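The Cloth on the Table

At Makris, a tailoring and alterations shop on the main street of Plurdale, the first thing a new hire learns is how to cover a table. Sewing comes later.

The shop has four work tables, and each one wears a cloth. The cloths are changed when they get dirty and brushed down at closing. Customers never see them. The people who work on them see little else from eight in the morning until the lights go off.

A bare tabletop is hard on fabric. Satin slides off it, and pins skate across it and end up on the floor. A cloth with a little grip holds a lining in place while it is being marked, and it keeps a hot zipper pull from leaving a line on somebody's varnish. Shops used to use an old wool blanket under a bedsheet, and plenty still do. Makris did until June, when the last blanket got too thin to bother with.

The replacement came from Staltavine, a small mill that makes covers for sewing rooms, card tables and school art departments. The owner of Makris bought a 21-yard roll and paid 311 dollars for it, which she thought was high. A blanket from the thrift store costs next to nothing. But the blankets never matched, and they were always too short at one end.

Color took longer to settle than price. White shows every thread, which sounds useful until you are working on a wedding dress and can't find the edge of it. Black hides navy and charcoal, and those make up most of the suits that come through the door. Red makes everyone's eyes tired by noon. The shop tried a gray sample for a few weeks and found that pencil marks near the edge of a pattern got lost. In the end it went with a teal blue, a color that hardly anyone brings in to be hemmed.
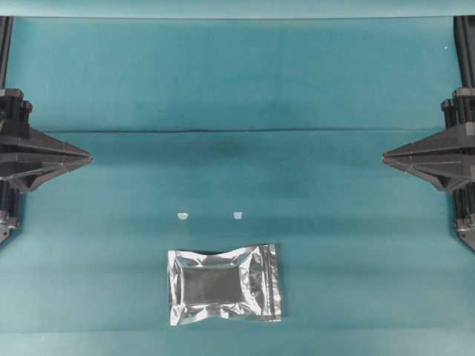

Teal-blue cloth laid as a work surface, with a thin crease running most of the way across.

Creases are the main complaint with any cloth that has been folded. A crease across the middle of a table is a nuisance when you are measuring, because a hem laid over it can read a little short. The usual fix is steam and patience. Lay the cloth out, mist it, press it from the middle toward the ends and leave it alone overnight. Some folds come out the first time. Others take a week of use.

Rolling helps more than pressing does. Gimano, an upholstery supplier that sells to Makris and to a few shops like it, keeps its table cloth on cardboard tubes and will cut a tube to length if you ask. The tubes stand in a corner of the back room and take up less space than a shelf. A cloth that has been rolled goes down flat in one pull.

Smudges are another matter. Chalk brushes off. Machine oil does not, and it will travel from the cloth to a shirt cuff if it is left. Dish soap rubbed in with a fingertip gets most of it, followed by cold water and a flat towel. Marks that stay after that are turned to the far side of the table, and when there are too many of them the cloth is cut down for pressing pads.

The shop washes its covers cold and hangs them over a rail. The dryer is faster, but the first cover to go through it came back an inch and a half narrower and has been used on the small table ever since.

For anyone setting up a sewing table at home, a single cover is enough. Measure the top, add six inches to each side and let the extra hang. Clips hold it if the table gets bumped a lot – a dining table usually does – and they come off in a minute when it is time for supper.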